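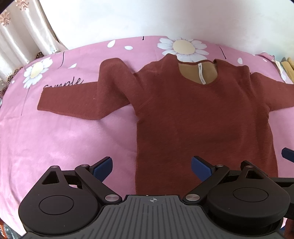 Plier un pull sans marquer les manches

Question posée le 25 mars 2021

Bonjour, j'ai un pull rouille en maille un peu duveteuse. Je le plie à plat sur le lit, dos vers moi, manches écartées. Au bout d'une semaine dans l'armoire il y a un pli net au milieu de chaque manche. L'étagère fait 13 cm de haut. Comment faire ?

2 réponses

Marius Stanciu
Votre départ est bon. Rabattez un côté jusqu'au milieu du dos, puis couchez la manche vers l'ourlet, le long du corps, sans la casser au coude. Pareil de l'autre côté. Ensuite pliez en trois depuis le bas -- pas en deux, ça fait trop large. Lissez à la main, et mettez-le en haut de la pile.

calia11
Moi je les roule. Jamais sur cintre par contre, ça déforme les épaules.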